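Kristof Coppens spent September at the Tralville test cell comparing two grippers on the same arm: the Ellery, a parallel-jaw unit with rubber pads, and the Jemarau, a suction type with a single bellows cup. Each made 486 pick attempts on unlidded tubs.

"The arm and controller stayed the same, and so did the approach path," he says. "I changed the tool and the tool offset. Otherwise you end up measuring your own programming."

The stainless bench gave him more trouble than either gripper. The depth camera, mounted 570 millimetres from the pick point, sometimes placed the base of the tub too low.

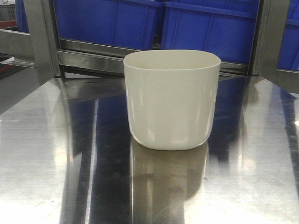 An open tub on the steel bench, its reflection visible below the base.

"It was fitting the wall and the reflection as one object," Coppens says. "We masked everything under the bench plane and the height error came down to 2 millimetres. A matte mat would have done it too, but Lurkbridge wants bare steel for washdown."

The Ellery missed 49 picks, mostly by closing on the rim and tipping the tub. Coppens has not published the Jemarau count. The cup has to reach inside to seal on the floor of the tub, and he considers the early runs unreliable.

"I had the vacuum threshold set wrong in the controller," he says. "Those will be run again with the same tubs and a new cup."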